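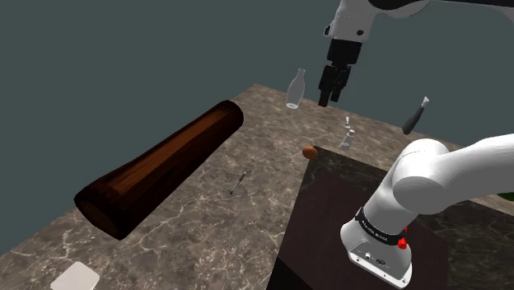

May 16, 2024. Bench clearing cell, Altham line. Entry by K. Galang.

Ran job 2803 in simulation before the shift meeting. 40 passes, same gripper settings throughout, start positions of the small bottles varied. The pen lying alone on the stone is the easy pick. The clear glass bottle at the far edge is still the one I would not sign off: the fingers come down close to it and the neck is narrow.

Staffing, as agreed with Marites. When the arm takes over clearing, Jonalyn and Mark Anthony stop doing the end-of-batch tidy, which costs them over 13 minutes each time. They take on checking the reject tray and restarting the cell after a stop. Jonalyn asked who answers for a broken bottle. Not settled. Mark Anthony wants the restart steps on paper at the bench, as the screen is behind him when he works.

The log stays a manual lift, 2 people, until Hằng has the payload figures from Jadmont.

To do: slower approach on glass, rerun. Draft restart sheet (KG). Review of the new duties moved to September.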